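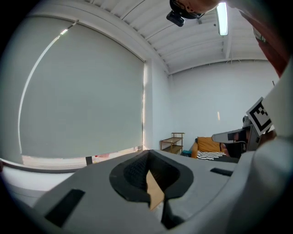
notes, club showcase talk, 5 min slot!! don't go over

- hi, I'm Bit-na So, build lead this year. Say team name (Somboon) slowly, last time they wrote it wrong on the program
- 11 of us. started in October knowing basically nothing about grippers

**the task**
- Bovitz challenge: pick up thin stuff, put it down somewhere else, dont snap it
- wood strips = worst one. Too light, slides out, or you squeeze and crack
- ask room: who's tried picking up a coin w/ gloves on? wait for hands

**how we teach it**
- person holds the gripper, does the task by hand, we record. then train on that
- marker on the finger = how we know how far open it is. say this part SLOW, parents always lost here
- 168 demos recorded, kept 126. rest thrown out, mostly marker hidden by someones hand or we went too fast
- recording rules we ended up with: one person per session, say "start" out loud, don't talk to the person holding it

**what went wrong**
- first pads too smooth. swapped, better
- two weeks lost to a naming mixup in the folders (my fault, own it, get the laugh)
- sunlight!!! bright window = marker reading jumps all over. blinds down now before every session, it's on the checklist
- Gutia (our old code) couldn't handle dropped frames, so rewrote the loader. Skip if short on time

**where we are**
- picks up a strip most tries. Placing it is still bad, be straight about that
- NOT ready for the Firnedine round yet, want more demos with strip at odd angles

**end**
- thank the parents who drive, thank the school for the room
- sign up sheet by the door, no experience needd
- questions. if they ask about cost send them to the budget page, don't guess like last time
- if video won't play just keep talking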